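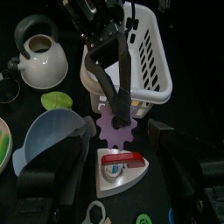 attached: wrist cam, toy table, basket still out

Replying to everybody at once, sorry, short on time. Quote request has to go in before October or we lose the slot with purchasing, so please read the numbers bit even if you skip the rest.

On 24 September 2023, Estrella Nava wrote:
> Hi all,
>
> I went through the equipment list again and I still don't see why we need a
> second set of fingers AND the spare wrist camera in the same order. Can one
> of them wait? The Hakeck quote for the fingers is 881 a pair before
> shipping, and that's the plain version. The camera I don't have a price for
> at all, just a line that says "camera, tbd".
>
> Also: who is deciding what goes on the table? I have a request for "more
> objects" with no list. I can't buy "more objects". If it's toys from a
> regular store I can put it on the card and be done with it, but someone has
> to send me links or at least a description.
>
> Last thing, the service plan from Wultlow renews by itself unless we tell
> them no. Do we want it? Same terms as last year as far as I can tell.
>
> Estrella

OK in order.

> I still don't see why we need a second set of fingers AND the spare wrist
> camera in the same order

Fingers can't wait. Tips are the part that goes. Look at the attached - the fingertip on that purple gear is sitting right on the flat of it, and that is the kind of contact we do all day. Flat thing on a flat table, nothing to get around, so you come down on top and push. Tips take all of it. When a tip goes we stop until there's another one, and Hakeck lead time last order was long enough that I don't want to do that again. Two pairs please, not one. So 2 x 881, plus whatever shipping is.

I asked them if they sell just the tips. They said to ask Nic Giolla, who do the rubber, and Nic Giolla said they only sell through Hakeck. So pairs it is. If anybody has a contact at either place who'll answer a straight question, send me a name.

Camera can wait if it has to. I'd rather it didnt. We have no spare, and it's mounted where it gets knocked. But if the choice is fingers or camera, fingers. Put the camera in the next round and I'll get you a real price instead of tbd, that was my placeholder and I forgot to come back to it. My fault.

One thing on the camera for whoever ends up picking the model: width of view matters more than resolution. At the height we work at we lose stuff off the sides as it is. The plate with the play food in the attached is half gone on the left, and the wrench is barely in at the bottom. I don't need it sharper, I need more table. Please don't let a sales person talk us into a nicer sensor with a narrower lens.

> who is deciding what goes on the table?

Me, as of now. Store toys, yes, put it on the card. What we have is OK but it's heavy on kitchen and light on everything else. Kettle, bowl with a handle, toy iron with the red handle, gear, wrench, all useful, keep them. What I want more of:

- flat things that are hard to get a finger under. The gear is good, the green leaf is good. More like those, different thicknesses
- things with handles at different heights. The kettle handle arches way up and the iron handle is another shape, nothing in between
- one or two more baskets or bins, any color but white or black. White one is very bright on the black table and I'm tired of fighting the exposure
- dull finishes. The kettle is shiny and it shows

No small parts sets. No magnets. Nothing with batteries, we just end up taking them out.

Budget for that, put 26 per set and don't go over without asking. If the store only has the big assorted tub, that's fine too, we'll pick through it and give the rest away.

While we're at it - table surface. Somebody (was it the Zonent people?) suggested a lighter mat so dark stuff shows up. The gripper fingers are black, the table is black, and over on the right side of the attached it's just black on black. I'm for trying a gray mat. It's cheap, get one, if it's bad we roll it up again. Matte only. Don't order the printed kind with the grid on it, it confuses everything downstream and I'd have to explain why for a whole afternoon.

> Do we want it?

Wultlow plan: I say no, but I want to hear from anyone who called them this year. I called once, got put on hold, fixed it myself. The renewal is 1,000 and that's more than a pair of fingers. If the answer is that we need it for the warrenty on the arm then fine, renew, but somebody please read the actual terms. I looked for the PDF and only found the cover letter.

So for the order now:

fingers, two pairs, Hakeck
toys, off the shelf, on the card
gray mat, one
bin or basket, colored, on the card with the toys

Next round:

wrist camera, spare, price to come from me
mount for same, don't know yet if the old one fits

Waiting on an answer:

Wultlow renewal
who signs for the delivery, last time the box sat in the mail room and I only found it by accident

Estrella, if the form still wants one justification per line, use "wear part" for the fingers and "consumables" for the toys and mat. It went through that way before. If they kick it back forward it to me and I'll write the paragraph.

Also need to know if shipping comes out of the same line or the general one. I've assumed same. If it's general then there might be room for the camera after all, in which case tell me quick and I'll go get the price today.

Everyone else - if you want something added, reply to the list with a link and a price. No link, it doesn't go in.

Running, more later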